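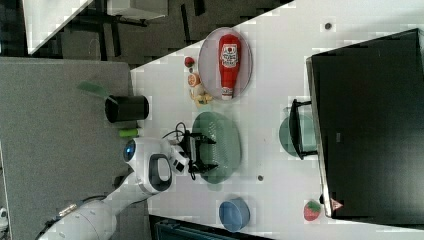

Arm over the green plate, ketchup waiting its turn on the gray one

paewai_shed
Okay so this is where I've ended up after most of June. The Salance arm is bolted down at our shared workshop, the gripper opens and closes when I tell it to, and I've got a little play kitchen laid out on the white table. The plan is "clear the table": pick up each food thing, put it on the round green plate, stop. That's it. I'm not trying to build a butler.

My trouble is the ketchup bottle. The tomato and the strawberry I can teach by dragging the arm around by hand, saving the points and playing them back. The bottle lies on its side on the oval plate, and whenever the fingers come down across it, it rolls. I've tried slower. I've tried coming in from the cap end. I played back 107 runs with it and got bored of writing "rolled" in my notebook. Any ideas before I cheat and glue a flat on it?

nonotow_dan
Nice setup! What's your approach height? If you're dropping straight down onto a round bottle, one finger touches first every single time unless you're dead centered, and then off it goes. Mine did exactly this with a spray can. I ended up lowering to just above the thing, closing most of the way, and only then going down the last bit so both fingers land close together.

paewai_shed
Fingers start wide open right now, like in the picture. I can try a pre-close. I figured wider was safer.

gritandsolder
Wider is safer for not hitting stuff. For round things it's worse, you're giving it room to pick up speed.

Separate gripe though, and I say this with love: zip tie your cable. That loop coming off the gripper is going to snag on something and you'll lose a connector. I lost one that way and the replacement was six weeks out.

paewai_shed
Noted, noted. It needs slack for the wrist to turn all the way over. I had it tied down flat and it pulled tight at the end of the rotation, so I let some out and then never went back to it.

gritandsolder
Spiral wrap, then. Tie it at two places on the forearm and leave the slack between them. Five minutes.

mulchbucket
Am I the only one looking at the monitor?? It's lying on the same table the arm reaches over! Please stand that thing up somewhere else before you do one bad playback and put a wrist through it.

paewai_shed
Ha, it's outside the limits I set in software. The arm can't go over there.

mulchbucket
Software limits are only as good as the last time you re-zeroed. I had limits too. I also had a dent in my drywall. Move the monitor.

nonotow_dan
I'm going to disagree a little, mulch. If he's running at low speed with the force stop turned on it'll bump and quit. These small arms aren't going to murder a screen. But sure, moving it costs nothing.

mulchbucket
We'll agree to disagree on "bump." A corner of a gripper finger doesn't need much force on a panel.

dirkilik77
Coming back to the bottle. Have you thought about vision at all, or is it all saved points? I'm running the Dirkilik package on mine with a cheap camera overhead and it took 300 demos before it stopped doing embarrassing things with round objects. At 128 it was hopeless and I nearly quit. After that it learned to nudge the bottle against the plate rim and grab it there, which I never taught it on purpose (I guess I was doing it without noticing).

paewai_shed
Oh that rim thing is smart. The oval plate has a rim! I could do that with plain saved points — push it over until it stops, then close.

dirkilik77
Try it. Go in low, and put something grippy under the plate or the whole plate will slide.

gritandsolder
Shelf liner. Dollar store. Cut it smaller than the plate and it doesn't even show.

nonotow_dan
Rim trick only works if the bottle starts in more or less the same spot though. Saved points don't know where anything is. I'd still do the pre-close first and see how far that gets you.

paewai_shed
Yeah I'll do both, pre-close tonight and the rim push if that flops. And fine, the monitor is going on the other table. And I'm buying spiral wrap. You people are expensive.

mulchbucket
Thank you. What's the tape situation for putting the food back in the same place between runs? I draw outlines in pencil and wipe them off later.

paewai_shed
I've been eyeballing it off two dots on the table, which probably explains a few things. Pencil it is.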